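September 11, 2020 — sign shop, back bench

Started 7:40, stopped for lunch late. Main job today: figure out why the black keeps lifting off the yellow on the Wotine order. Same ink as June, same panels (or so the invoice says). They want 147 signs and we have a stack of bad ones already.

Tape test on yesterday's panels. Cross-hatch with the small knife, press tape down, pull at 90. Flindent black came off in flakes along nearly every cut. Siliņa black held except at the corners. Both cured the same way, same rack, same oven. So its not the oven, or not only the oven.

Checked the dial anyway. Set at 200 F, probe on the middle shelf read low for a long time and then crept up. Bottom shelf never got there. Moved everything up one shelf and left the bottom empty. Whoever loads next, please leave it empty!! Tape is on the door.

Wiped half of a new panel with the Purnano cleaner and left the other half as it came. Printed straight across both. Cured 18 minutes. Cleaned half: good, a couple of nicks at the edge. Uncleaned half: peeled like a sticker. So there's something on the yellow face, release film residue maybe, or they changed the coating and didn't say. Called the supplier, got voicemail. Called again after lunch, got voicemail.

Side note on yellow. The new panels are a touch greener than the June ones. You only see it when they're next to each other by the window. Under the tubes they look the same. Wotine might care, they're hanging these beside the old ones in the loading hall. Need to send them one of each before we run the rest. Not deciding that for them. 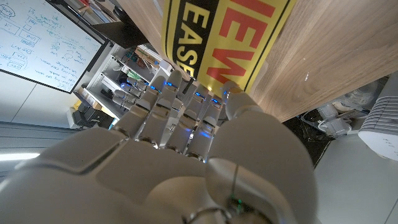

*Photo: shop files*

Afternoon. Second pass with the cleaner, this time tried three wipes:

- cleaner, dry rag, print right away — smeary, ink crawled back from the edges
- cleaner, dry rag, wait 2 hours — best so far, tape pulled nothing
- soap and water only — okay in the middle, bad corners

Waiting is a pain but it works. Means cleaning in the morning and printing after lunch. Rack space is going to be the problem, the wet ones can't touch. Could clear the paper shelves for a few days.

Screen notes: the old mesh has a soft spot lower left, border line goes fat there. Turned the screen end for end and the fat spot moved with it, so it's the screen and not the table. Reclaim it or toss it. I vote toss. Squeegee also has a nick, ran the good side all afternoon. Order a new blade (it was on the list in June and fell off the list).

Flindent vs Siliņa on cleaned panels: can't tell them apart by tape. Flindent is a deeper black and covers in one pull. Siliņa wants two and dries in the mesh if you stop to answer the phone. Which I did. Lost about half an hour to cleaning that out. Sticking with Flindent if the cleaning step hold up.

Haven't done any kind of weather test. One panel from each wipe is wired to the back fence, facing the lot, labels on the back in paint marker. Don't take them down, even if they look like trash.

To do Monday:

- clean first batch before anything else
- probe the bottom shelf again with the oven empty
- supplier, ask straight out about the coating
- one old yellow + one new yellow to Wotine, with a note
- rags. we're out of rags

Window fan is still making the noise. Left it off, so the room smells. Locked up 5:15.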